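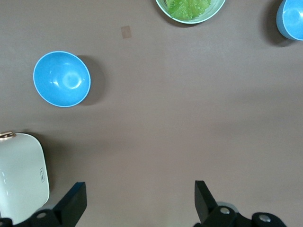 Figure 1. Blue bowl on a tabletop.

Week 6: Reading the zone defence

Welcome back, everyone! This is the week netball really starts to feel like chess on legs, so bring your runners and a pen.

Last time we covered one-on-one marking. In a zone you guard space, and your eyes stay on the ball as it comes through the centre third. Two terms to know before the prac:

Box zone: four defenders hold a square and shift together with each pass.
Split zone: the square stretches to favour one side, usually the shooter's strong side.

Our match for study is Kuston v Hasmont, the October final, won by Kuston 52 to 41. Watch the third quarter twice (it's a ripper!). Kuston switch to a split zone and pick up 11 intercepts before the break. Look at the wing defence's feet and how early she turns her hips.

Questions to bring along
When does the box become a split?
Who calls the change?
How would you attack it with a tall, slow shooter?

Prac is at the Comedby courts, court 6. Match reports are due 23 April 2023, 2000 words at most, diagrams not counted.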